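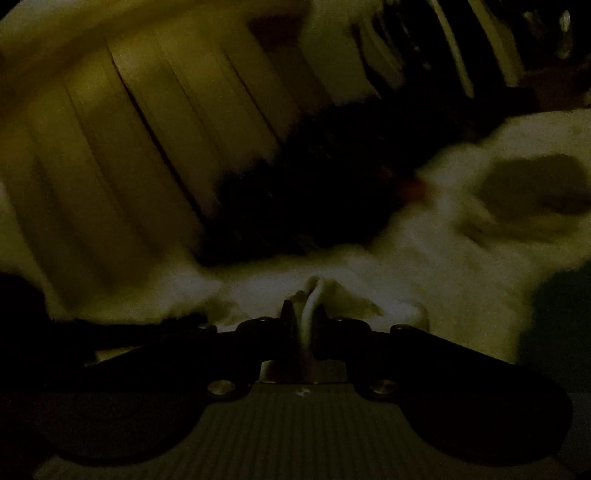 Is the Gonine Street laundromat closing?

Only for 18 days in January, according to owner Yến Phan, who has taped a notice to the door and then a second notice asking customers to read the first.

The shop is getting new drains and, after years of petitions, a change machine that accepts a five-dollar bill without giving it back. Phan put the petition total at 88 signatures — several in the same handwriting.

Regulars can use Văn Cleaners, two blocks north, which will stay open until 10 p.m. during the work. Its manager, Trinh Phí, said she welcomed the extra business and hoped people would bring their own quarters.

Loyalty cards will still be good afterward. Anything left in a dryer when the doors lock goes to the back office, where it will join nearly 1000 unclaimed socks. Phan said owners may collect those at any time, preferably in person and preferably soon.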